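Print this story | E-mail this story

The Night Ferry to Irkevis

My grandmother kept the radio in the kitchen, on top of the bread box, and she did not permit that anyone else turn the knob. It was a Wavolum, with a cloth front and a yellow glass where the names of far cities were written. In the evening she put two fingers on the knob and listened with her eyes closed until the voice became clean.

What she wanted was the weather for the ships. We lived 102 kilometers from the sea and had no boat. Still, every evening at 11 minutes before seven, we had to be silent while a man read the wind and the waves for places I had never seen. Irkevis was always the last. When he said Irkevis, she opened her eyes and gave us the soup.

I asked her once who was in Irkevis. She said, "Eat."

She died in April, when I was already living in the capital and working at the Nesteck office, in the department of invoices. My mother gave me the radio because my brother did not want it. I carried it home on the train in my lap, wrapped in a bath towel, and a child across from me asked if it was a cat.

It did not work in my apartment. There was only a noise like frying. I took it to a repair shop, Sleiman, behind the station, and the old man there removed the back and looked inside for a long time with a small lamp. Then he took out a piece of paper, folded very flat, and put it on the counter between us. He did not open it. I liked him for this.

It was a ticket for the night ferry to Irkevis. One person, one direction, cabin 29. The corner that the sailor tears when you go on board was not torn. The date was from a year before my mother was born.

I went home and put the ticket in a cookbook. For some weeks I did nothing. I made invoices. I called my mother on the telephone and talked about her knee, and each time I wanted to ask, and each time the knee was enough.

In the end I took four days of vacation and bought my own ticket. The woman at the office said the boat was half empty after summer and I could have any cabin. I asked for 29. She told me that this ship had no such number, the new ones begin with letters. So I slept in C 8, or I did not sleep, because the engine was under my pillow. 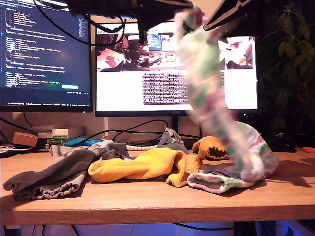 Packing for that trip took me the whole evening, and it was a small bag. I did not know what kind of weather one should pack for. I had heard it read on the radio all my childhood and understood nothing of it, only the music. Gale, moderate, good. My grandmother would have put in wool for everyone, also for people who were not coming. Me, I own foolish socks, the fuzzy kind in pink and white and mint green, all the colors running together like ice cream somebody forgot, and I looked at one and thought, you cannot go looking for your grandmother's secret in this. I took them anyway. They are warm.

We came in at six in the morning. Irkevis has a harbor wall, a church, a shop for ropes, and a hotel with the chairs up on the tables. I had imagined that I would feel something when I put my foot on the stone. I felt hungry. In the café the owner gave me coffee and fish on bread and I showed her the ticket. She turned it over and turned it back.

"They kept the cabins by the stairs for the girls who came to work at the cannery," she said. "It was cheaper there. Many bought the ticket. Not all of them came."

"Why not?"

She lifted her shoulders. "Somebody asked them to stay — or they looked at the water."

I walked to the end of the wall. The wind was strong and from the west, and for the first time I could have read it out myself, like the man. I stood there until my ears hurt. Then I telephoned my mother and told her where I was.

She was quiet so long that I thought the line was lost.

"Is it cold?" she asked.

I said that it was, but that I had good socks.

"She always said it would be cold," my mother said, and then she began to tell me.

Print this story | E-mail this story

We use cookies to remember your reading preferences. By continuing to use this site you accept our use of cookies. OK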